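Tillbridge Hand Gripper - Build Guide
By the Sosholm Shed Workshop, September
Print this page | E-mail this page
12 shares | 3 comments

Section 4: First pinch tests

Your fingers are on and your tags are stuck down - now comes the fun part! Start with soft, light things. They show up a twisted finger far quicker than a block of wood will.

1. Squeeze the handle slowly and check that both finger pads meet along their full length.
2. Loosen the Wike clamp a quarter turn if one pad touches first, then try again.
3. Lay a leaf of lettuce on a plate and bring the fingers down on either side of it.
4. Close until the leaf is held, then lift it straight up.
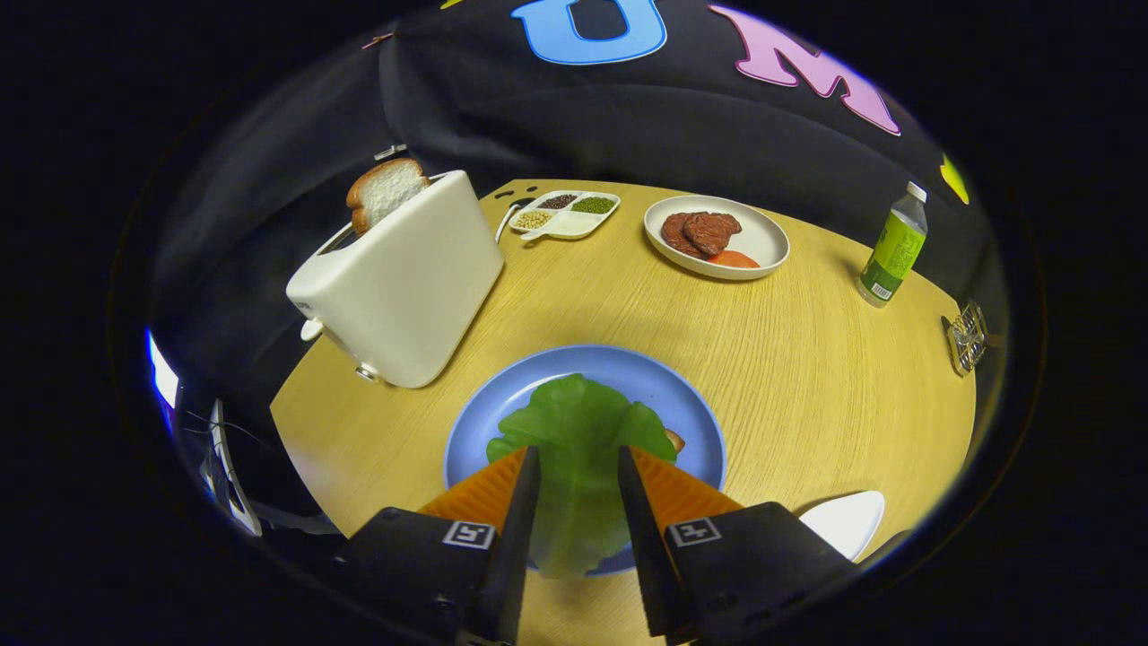
5. Put the leaf back and do it again from the other side. Once you can do ten in a row without a tear, you're ready to record - a great feeling!
6. Start the Ferkura logger and set the opening limit to 800 and the closing limit to 400. Save before you unplug.

NOTE: Keep both marker tags clean and facing the camera. A smear of sauce on one is enough to lose tracking. Wipe with a damp cloth.

CAUTION: Never take the closing limit past 900. The pads will fold under and the ribs can split.

CAUTION: Don't eat any food you've used for testing.

Next: Section 5, Heavier objects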